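# Povham Ballpark: your questions, with the gloss taken off

The club already has a FAQ. It reads like a brochure, so Elmarie Du Plessis put this one together for the neighborhood newsletter. Last changed April 2018.

**Who is paying for the new park?**

"Private money," says the club. Read the lease outline and you'll find the city buying the land, moving the sewer line and widening Matlala Street. I'd call that public money with a hat on.

**Will it really be called Jimura Field?**

For six years, if the naming deal gets signed. After that the name goes back on the market. People in this town still say Plolov Grounds, and I expect they'll keep saying it whatever the sign says.

**How many seats will there be?**

The January plan shows 2000, counting the grass berm behind left field. A berm is a hill. Take it out and the club won't give you a number, though I've asked twice.

**Can a minor league team fill it?**

Maybe on fireworks nights. The club's forecast has the park 96 percent full all season, which would be a neat trick in a cold spring with school still on.
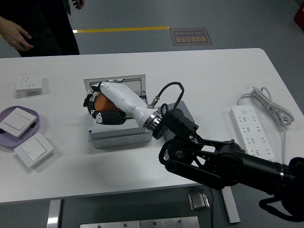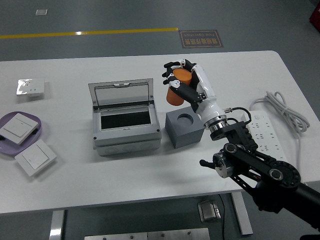

**What happens to the old grandstand?**

The club plans to tear it down once the last home game is played. A few of the original seats are supposed to go into the new concourse as a display, but the lease outline doesn't mention them, so I wouldn't count on it.

**Is there enough parking?**

The plan has 100 spaces on site. Everybody else is meant to use the downtown garages and walk. Most will park in front of your house.

**Will ticket prices go up?**

The club promises "family pricing" and won't put a dollar figure next to it. Bleacher seats may stay cheap for a season or so. Look at what they plan to charge for parking and hot dogs before you celebrate.

**Where can I read the lease outline?**

At the front desk of the Povham library. Ask for the full packet with the maps, as the short version leaves out the street work.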